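Search this site Go

Woldemariam Hall Teaching Kitchen
Handout 2: Toast and the Two-Slot Toaster

Students should set the toaster on a level tabletop and keep both slots in reach. A single slice may be placed in either slot. The lever is pressed down fully and then released. Bread with a thick crust is to be checked early. Crumbs are emptied at the end of each session.

Reading for March: Anholm, chapter 13.

Last updated: Jan 22, 2023 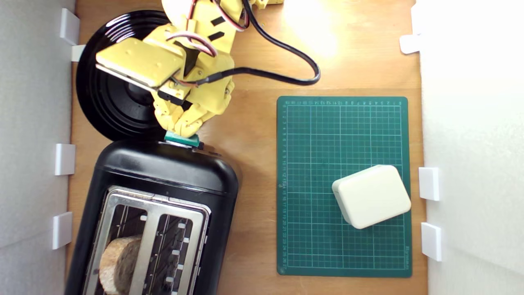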